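4 手持式采集套件的试用与评估

4.1 套件的组成与供货情况

本节讨论的对象是Fivley公司提供的手持夹爪采集套件Jekex。该套件于十月交付给我们，包括一把手持夹爪、一个固定在夹爪上的广角相机、一块外接电池，以及一套名为Gemov的数据上传与检查软件。供货商同时提供租用和购买两种方式，我们选择的是租用，因此本文不对其长期耐用性作出结论。

与实验室中常用的遥操作方案相比，手持夹爪的特点在于操作者不需要机械臂在场。操作者用手直接完成动作，相机记录末端视角，轨迹由视觉和惯性数据在后期恢复。这一思路在文献中已有较多讨论，我们不重复其原理，只关心一个比较实际的问题：一个成品套件交到没有机器人背景的人手里以后，得到的数据有多少是可以使用的。

4.2 试用方法

我们邀请了14位操作者在各自的住所内使用该套件。每位操作者事先观看一段说明，并在Kalliopi Gavalas的指导下练习一次，之后独立完成采集。任务没有规定固定的物品，只规定了动作的类型，包括拿取、放入、翻开和整理。这样做的理由是，固定物品会使住所之间的差别变小，而这种差别恰好是我们希望保留的。

全部采集结束以后，我们收到2,036段录制，其中1,558段通过了Gemov软件的自动检查。自动检查的内容是时间戳是否连续、轨迹是否中断以及曝光是否正常，它并不判断动作本身的质量。因此我们又进行了一次人工审查，由Fotini Theodorakopoulos负责制定标准。经过人工审查后保留的录制为1,124段。本文后面的训练实验只使用这一部分。

需要说明，人工审查的标准比较严格。如果目标物在接近阶段的大部分时间不可见，或者夹爪的两指有一指长时间离开视野，我们就将该段排除。另一些研究者可能会保留这样的数据，所以上述数字不应直接与其他工作中的数字比较。

4.3 操作者的反馈

操作者普遍认为夹爪的握持方式容易学习，但是连续使用以后手腕会感到疲劳。有几位操作者提到，扳机的回弹力偏大，在夹取轻的物体时不容易控制力度。供货商的说明书中写有调节弹簧的方法，但是步骤写得不够清楚，多数操作者没有进行调节。

另一个意见与软件有关。Gemov在上传以后才给出检查结果，操作者在现场无法知道刚才的一段是否有效。我们认为这是套件目前最需要改进的地方。如果在采集时就能得到一个简单的提示，则很多因为轨迹中断而损失的录制可以当场补做。我们已经将此意见反馈给Fivley公司，得到的答复是以后的版本会考虑。

电池方面没有出现大的问题。但是电池的连接线较长，在狭窄的空间里容易碰到周围的物品，我们后来要求操作者把线固定在前臂上。

4.4 容器内杂乱小物体的情况

在各类任务中，从容器内拿取小物体的录制最能反映该套件的能力和限制。首先，容器的壁限制了夹爪进入的角度；其次，小物体之间互相遮挡和缠绕，目标的边界不清楚。图3给出这一类录制中的一个画面。

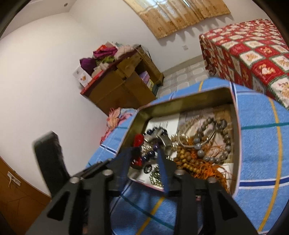
图3 手持夹爪伸入盛放首饰的金属盒。

对于这一类任务，我们最初担心的是指尖的尺寸。Jekex的手指呈有棱角的形状，对于杯子、盒子一类的物体是合适的，但是对于细小的链条和珠串，则接触的位置较难估计。从图3可以看到，两指都已伸向盒内，盒中有灰蓝色的圆珠串、棕色的木珠串、一只银色的手镯以及带流苏的橙色绳子，绳子缠成一团，很难说哪一部分应作为抓取点。同时，夹爪本身占据了画面下方的前景，盒底附近的银色小环链正处在两指之间。这说明末端视角的优点和缺点是同时存在的：指尖附近的细节得到了记录，而夹爪的结构也占用了相当一部分图像。在标注时，我们对珠串和绳子一类的柔性物体只标注接触区域，不标注完整的轮廓，因为不同的标注者对轮廓的判断差别过大。

背景的影响也值得注意。同一画面中还包括花色的窗帘、堆放衣物的木柜以及红色格子的床单，这些内容与任务没有直接关系，但是它们提供了较丰富的纹理，原则上有利于相机位姿的恢复。相反，如果容器放在颜色单一的桌面上并且靠近白墙，则可用的特征点较少。我们建议使用该套件的研究者在选择采集位置时考虑这一点，而不必特意清理周围的环境。

4.5 与Galanis套件的简单比较

在租用Jekex以前，我们曾短期使用过另一款套件Galanis。由于两者使用的时间和操作者都不相同，这里只作定性的比较。Galanis的夹爪较轻，手腕的负担较小，但是它的相机视角较窄，在容器类任务中经常看不到容器的边缘。Jekex的广角镜头解决了这个问题，代价是画面边缘的畸变较明显，在输入网络之前需要进行校正，或者将畸变参数一并提供给模型。我们采用的是前一种做法。

在价格方面，两家供货商的计费方式不同，Galanis按设备计费，Fivley公司则把软件的使用费计入租金。对于操作者较多而采集时间较短的项目，后一种方式比较方便；对于需要长期采集的实验室，购买设备并自行编写检查程序可能更合适。下一节介绍使用保留的录制进行策略训练的设置。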